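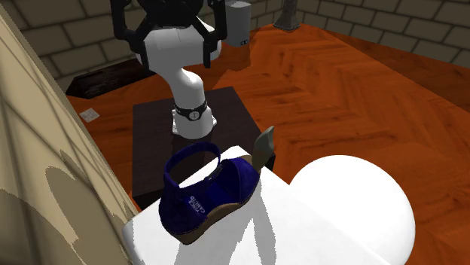 Planning a grasp sounds like the easy part of robotics until you try to write it down. A person reaches for a shoe and the hand sorts itself out on the way. A planner has to be told everything: where the arm ends, where the table begins, which parts of the shoe are solid and which parts are just a strap with a lot of air inside it.

Aušra Jaunzems has spent most of her working life on that last part, and she lights up when she talks about it. "A mug is polite," she says. "A mug has a handle, and the handle stays put. Give me a sandal with an ankle strap and I'm happy for a week!"

She leads the planning team at Zellness, a small software company whose main product, Liem, decides how a robot arm should move before the arm moves at all. Almost everything Liem learns, it learns in simulation. The team loads a room, a table, an arm and a couple of objects, and lets the planner propose ways to get the fingers down to the thing it wants. The rooms are a bit of a grab bag (block walls, shiny wood floors, the odd column in a corner), and that's on purpose. Perception code that has only ever seen a plain gray lab will fall apart the first time sunlight lands on a real floor.

What makes Liem fun to watch is how it treats gaps. Older planners tend to wrap each object in one simple hull, a kind of shrink-wrap, and then keep the fingers out of it. Wrap a strappy shoe that way and the loop above the heel turns into solid plastic. Half the good grasps vanish. Liem splits the shape into many small convex pieces instead, so the opening inside the strap stays open and a finger can pass through it.

The cost is time. More pieces mean more collision checks, and every candidate path has to be tested along its full length. An early build took 610 milliseconds to settle on one grasp, which Jaunzems describes as "a coffee break, for a robot." The current one does it in 20. Most of the gain came from throwing bad ideas out early. Liem draws a batch of candidate grasps, scores them with a small network, and sends only the best 10 to the full motion check. If none of them survives, it draws again.

The network is the piece people ask about at talks, but Jaunzems would much prefer to discuss the viewer. It's called Bodis, and it began as a debugging script she wrote one Thursday because she was sick of reading logs. Bodis replays any plan, step by step, and colors the link that came closest to hitting something. Four people work on it now. You can drag the target a little to the left and watch the whole path rearrange itself, and it's hard to stop once you've started.

Bodis has also caught some wonderfully dumb bugs. In one run the planner kept refusing to go near the table, and the team blamed the depth model for days. Then someone switched on the collision view and found that the tabletop had been loaded twice, the second copy floating a hand's width above the first. The planner had been right all along.

There are limits. Liem still treats everything as rigid, so a strap that flops over in the real world will not match the one in its head. Jaunzems wants the planner to look again halfway through a reach and fix its plan on the fly, and a first version of that is due in September. Eltero, a warehouse firm that handles returned clothes and footwear, has asked to try it on its sorting line. She's already collecting boots.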